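Resident Services Desk — Terari Townhomes
Ticket subject: Unit entry fob rejected at parking level door; amenity booking account locked

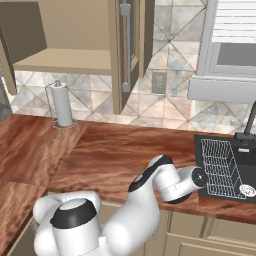 Can a resident still book the guest suite while the fob is suspended?
Guest suite bookings are tied to the resident account and remain open during a fob suspension, provided that the account itself is not locked. In this case both were affected, and the desk entered the booking by hand.

Status: Closed
Priority: 2
Category: Access control / Amenities
Opened by: Laimutė Adomaitis, owner, street-level townhome
Assigned to: Resident Services Desk
Vendor involved: Monora (door controllers)
Booking system: Cenda

Original request

The owner reports that her fob opens the lobby and the gym but is refused at the door between parking level two and the elevator vestibule. The reader shows a red light and gives a single long tone. She also reports that the Cenda booking page returns the message "Account under review" when she tries to reserve the guest suite. She has a family member arriving on Wednesday and requests that the suite be held. Her townhome has its own front door on the street, which works with a metal key and is not part of this request.

Log

Entry 1 — Desk
Request received and acknowledged. The owner was asked to confirm the number printed on the back of the fob and whether a second fob is registered to the unit. She was advised that the street entrance and the interior stair remain available to her at all times.

Entry 2 — Owner
Fob number supplied. The owner confirms that two fobs were issued at closing. The second is kept in a drawer and has not been used since the move. She has now tried it at the same door with the same result. She adds that the groceries had to be carried up the ramp and in from the street, and asks that this not continue past the weekend.

Entry 3 — Desk
Both fobs were located in the Monora system and are shown as active. Access group for both: "Townhome — Street." This group includes the lobby, gym, party room, mail room and roof terrace. It does not include the parking level vestibules. The purchase file for the unit shows one parking space and one locker, so the correct group should be "Townhome — Street and Parking." The owner's access was changed to the correct group at 10:40 a.m. and she was asked to test.

Entry 4 — Owner
Tested at 11:15 a.m. Still refused. Red light, long tone.

Entry 5 — Desk
Staff attended at the parking level two door with a desk fob, which opened the door normally. The reader, strike and closer were checked and no fault was found. The controller for this door was then reviewed. It had not received the morning update and was still working from the previous access list. A manual update was sent from the desk and failed with a communication error. The matter was referred to Monora support.

As a temporary measure, a loan fob was made available for pickup at the concierge desk. The usual deposit was waived.

Entry 6 — Owner
Loan fob collected and working. The owner asks whether the booking problem has the same cause, and notes that she has received no reply on the guest suite.

Entry 7 — Desk
The desk apologizes for the omission. The two problems are related in part. Cenda compares each resident account with the access list overnight. Where the unit type and the access group do not match, the account is placed under review and new bookings are stopped. The owner's account was placed under review for this reason. There are no arrears on the account and no rule violation has been recorded.

The guest suite has been reserved manually for two nights, beginning Wednesday. Check-in is at 3:00 p.m. at the concierge desk. The suite fee will appear on the next monthly statement.

Entry 8 — Monora support
Remote session completed. The controller serving the parking level doors holds a maximum of 2,000 credentials. The list had reached that limit, and updates were being refused without a notice being sent to the desk. Old contractor and former tenant credentials should be removed by the site. Once space is available, the update will go through without further action by Monora.

Entry 9 — Desk
Expired credentials were exported, checked against the current resident register and removed. This included temporary credentials issued to Zariņš during the lobby flooring work, which had not been returned to the pool when that contract ended. The update was sent again and completed. The controller now shows the current list.

Please note that one active credential was removed in error during this step and was restored the same afternoon. The resident concerned has been contacted separately.

Entry 10 — Owner
Both fobs now open the parking level door and the locker corridor. Loan fob returned to the concierge. Cenda still displays "Account under review."

Entry 11 — Desk
The account review is cleared only by the overnight comparison. The desk cannot clear it during the day. The owner was asked to check again the following morning.

Entry 12 — Owner
The message is gone. The guest suite booking is visible under the account with the correct dates. The owner asks whether the party room can be booked in the same way and whether townhome owners pay the same fee as owners in the tower.

Entry 13 — Desk
The party room is booked through the same page. The fee and the damage deposit are the same for all owners, as townhomes contribute to the shared facilities through their monthly fees. Bookings open at 9:00 a.m. and close at the end of the day before the event.

Resolution

Access group corrected for both fobs. Expired credentials removed from the parking level controller. Account review cleared. Guest suite booking honored.

Follow-up items

Access groups for the remaining street-level townhomes are to be compared with the parking and locker register. Open.

Monora has been asked to confirm whether a low-space warning can be sent to the desk by email. Awaiting reply.

Contractor credentials are to be given an end date when issued. In effect.

Residents who experience a similar problem should submit a new ticket and include the fob number, the door location and the color of the light on the reader. Replies sent to this ticket after closing are not monitored.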